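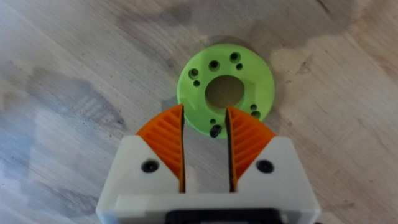 Teltport Open Day

By Ayman Geagea, 9/16/22

The Teltport Open Day is a yearly showing of robot arms at the Masov works in Gesby. It drew 660 visitors at its latest outing, most of them before the tea ran out. The main event is the ring lift, devised by Lihua Dong, in which an arm picks up a green ring with holes in it and puts it down again. Each turn is allowed 18 seconds – applause is extra.

Related articles
Abubakar gripper
Gesby
Masov works

Contact | Back to top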